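Can a robot arm handle the small jobs in a kitchen yet, or is it still too early?

Posted by mistik_fan in Home & Shop Automation

I help run the back of a small lunch counter. We do soups, rice bowls and steamed buns, and mornings are short-handed. The owner saw a pitch from a company called Vorport and now wants to know if we should put money aside for a two-arm setup. I'm the one who has to give him an answer and I don't know much about it.

The chores I would want it to do are dull ones. Lift the lid off the steamer, set it down, move the buns between the steamer and a plate, put the lid back. Wipe the counter. Maybe load a rack of cups. We go through 200 buns on a busy morning in September, fewer in winter. A new hire learns this in one shift. The Vorport people say their arms can learn it too but they were vague about how long it takes and what happens when a bun sticks.

What I want to know is whether anyone has seen this done outside of a sales video. I'm not asking about the big sealed machines that make dumplings from start to finish. We looked at one and it would not fit through the door.

Zomska

I work in a packing shop and we tested a pair of arms for 16 weeks, so take this as shop experience and not kitchen experience. Some of it carries over.

Hard, regular things went well. Boxes, jars, trays, anything that is the same every time and doesn't mind being squeezed. Soft things went badly at first. We had bagged rolls on one line and the grip was either too light and dropped them or too tight and left dents. It got better after we gave it more practice runs. One of our people drove the arms by hand for each run and the software learned from that. We did 732 runs on the rolls alone before the foreman would let it work without someone at the stop button.

Your steamer job is several jobs as far as the machine is concerned. The lid is one. Clear glass is hard for a camera to make out, and a small knob leaves little room for error. Picking up a bun is another. Buns are all close to the same size, which helps you, but they are soft and they may stick to the metal. Putting them down is the easy one, until the plate fills up and there is no clear spot left. Each of those needs its own practice and its own check.

Then there is steam. Our shop was dry. I would ask Vorport in writing what their gripper is rated for, and whether the parts that touch food come off for washing. Ours did not come off, and there were cables hanging by the wrist that picked up dust.

On speed, ours took 32 seconds for something a person does in four. It didn't get tired, but you have a rush and we didn't.
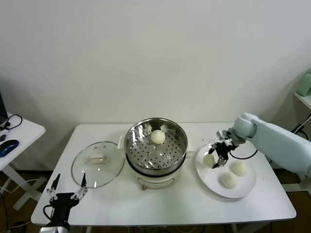
Bensaid wrote back that speed matters less than people think if the work can start before the doors open. A slow arm that begins at 5 a.m. can be done with the first batch by the time the cook has the soup on. The trouble is that somebody still has to be close by when it drops one, and if that person is already standing there they could be plating buns. Bensaid would wait two years, buy a second steamer now, and ask Vorport for a trial on the cup rack, where a mistake costs you a cup.

countertop_joe

No. Buy tongs.

mistik_fan

Thanks, this helps. I'm going to ask about washing and steam before anything else and see if they will do the cup rack as a trial. The owner likes the second steamer idea because it's cheap.

Related items
Dishwasher racks that fit a small three-compartment sink
Do robot mops work on quarry tile?
Mistik bread slicer jams on the last loaf
Stop button placement for a two-arm bench
Who pays when a leased machine breaks a customer's order?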